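3.2 Low cabinets and the handling of folders

The second group of furniture in the survey consists of low cabinets with two hinged doors and a flat top. Offices at the Orura and Enico sites use them mainly for paper records that are still in active use. The inventory completed in May 2023 listed 92 such units across both sites. In 63 of them, the top served as a second storage surface, holding folders that staff had taken out and had not yet put back.

This use of the top matters for the layout of the room. A cabinet of this type is normally placed against a wall or at the end of a row of desks, where its height makes the top an easy place to set down a folder while the doors are being opened. Both doors swing outward and need clear floor in front. Where that floor was blocked by a chair or a bin, staff tended to leave the doors closed and let folders gather on top – in a few rooms for several weeks at a time.

Folders left on top were sorted by the position in which they came to rest. A folder was recorded as "set back" when it lay wholly on the surface and as "projecting" when part of it extended past the front edge. Projecting folders are easier to take hold of, as the near edge can be gripped from above and below at once. They are also easier to knock down, above all when the doors stand open and the folder hangs over the interior. Figure 2 shows a folder of the projecting type. Stiff folders and binders kept their shape in this position, while soft sleeves sagged and were more often found on the floor.

The Alipour checklist treats the top of a cabinet as circulation space and advises that it be cleared at the end of each day. Gondal, in her notes on the Druren offices, takes a different view and accepts short-term storage on top, provided that folders are set back from the edge. Our records support the second position for rooms with fewer than 200 folders in use. In larger rooms the tops filled too quickly for either rule to be followed, and the shelf inside the cabinet was often left partly empty. The question of shelf height is taken up in Section 3.3.

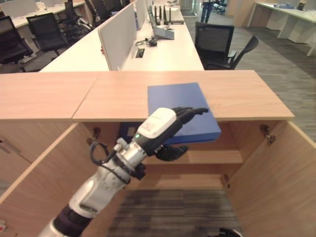
Figure 2. Blue folder projecting past the front edge of a light wood cabinet top, with both doors open.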